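# Before you throw the old tower out

I have been told, twice this year, that my desktop computer is finished. The first time was by a shop assistant at Hosum, who hadn't seen it. The second was by a leaflet from a firm called Fedbridge, who hadn't seen it either, and who offered me two pounds towards a replacement costing 615. Two pounds! I have had more than that back on jam jars.

The argument goes like this. The machine is old, the new system won't run on it, the parts can't be got, and by the time you have paid a person to open it up you might as well have bought another. I have heard it so often, from so many people with something to sell, that I have stopped believing any part of it without checking.

So let me take the parts first. An office tower of the plainer sort is put together like a decent kitchen cupboard. The side comes off. The drives sit behind plastic catches, the memory clips in at both ends, and the processor lies under a metal bracket that you lift on its lever. There is no glue in any of it that I have found. Compare that with the thin laptop my niece Mireille Gautier was sold in March, where the memory is soldered to the board and the battery is stuck down with what seems to be roofing tar. Hers is the modern one. Hers is also the one that can't be mended at home.

The shops don't care for this comparison. When I put it to Jérémie Coste, who ran the counter at Vaughan until they stopped doing repairs, he told me that hardly any customer asked. They came in with a slow computer and went out with a new one, and what had been wrong with the old one was usually dust, or a tired disk, or one stick of memory where there was room for more. He charged 271 for his last proper rebuild and says he was embarrassed to ask for it. I think it was fair, though I wouldn't have paid it.

I'm not sentimental about these boxes. They are ugly and they hum, and the cables inside are always an inch too short or a foot too long. I only say that a thing made to be opened ought to be opened before it is condemned. 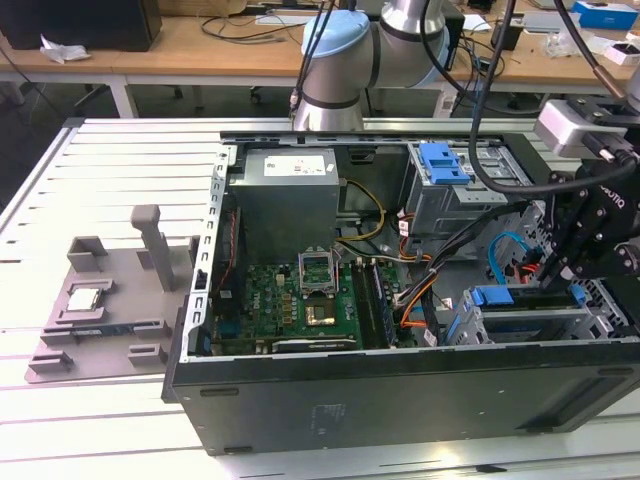 **Is it worth changing the processor in an old desktop?**

Only if the faster chip is second-hand and cheap, the board is known to accept it, and you have already dealt with the memory and the disk. Most people who do those two jobs first find they don't need the third.

That is the order I would stick to, and it is the reverse of what the enthusiasts tell you. They love a processor. Svetozár Charvát, who writes long letters to me on this subject and will no doubt write another, thinks I'm a coward about sockets. Perhaps I am. An empty socket is a nasty thing to have in front of you with a cup of tea in your hand. On some boards the contacts are fine springs in the socket itself, on others they are pins under the chip, and in either case one slip of the thumb settles the matter. Memory forgives you. If it isn't in properly the machine beeps and you push harder.

What I distrust more than the enthusiasts is the word "upgrade". Jindider have a magazine advertisement with 4000 printed across it in enormous figures, and I read the small print three times without learning 4000 of what. Whatever it measures, I can't see it helping Odette Lecomte with her parish accounts, which she keeps on a machine older than mine and which come out right to the penny. She was told hers was finished as well.

There is a real objection, and it concerns safety. A computer that no longer gets its updates shouldn't be used for banking, and I won't pretend a clean fan makes it secure. But that is a question of what software it can run, and there are free systems that will run on a great deal of old hardware. Huguette Coste put one on hers over a wet weekend. She complains about the printer, but then she complained about the printer before.

My own tower has had more memory, a new disk and a good going over with a paintbrush. It starts in the time it takes me to find my glasses. The Fedbridge leaflet is under one leg of the desk, which was uneven, and I shall be asking Hosum what they do with the ones people hand in.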